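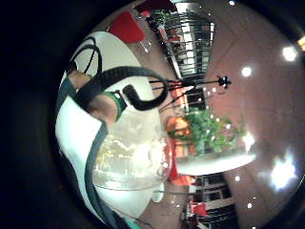 Koltalis Café Opens Its Back Room for Long Lunches

July 29, 2021

If you've walked past Koltalis lately and wondered what was going on in there, I have good news - the back room is open again, and I've already been twice!

It's a bright spot with white tabletops, red chairs and a row of tall windows or glass doors with dark frames. There's a brown floor and a little green potted plant over by the glass. I sat down with a big clear glass bowl and a small white cup in front of me and stayed way longer than I meant to (sorry, dog).

The café closed the room back in November to redo the floor, and the job ran long. The owners tell me the whole thing took 279 days if you count the wait for the chairs, which came from Dewulf over on the Wurkik side of town. I like them a lot. They're firmer than the old ones and you can sit through a whole bowl of noodles without sliding off.

Lunch back there is a shared-table deal. You pick a base, they bring the big bowl, and everyone digs in. A bowl feeds two hungry people or three polite ones, and you get the table for 90 minutes. Mine was the cold sesame noodles, and I'd get them again tomorrow. The coffee is from Mastano, same as up front, and refills are still free before noon.

No reservations for now, so go early. The room can also be booked for private parties in the evening - the full night runs about $600 with food, and you ask at the counter. Parking is on the side street, and the back door is locked during lunch, so come in through the front.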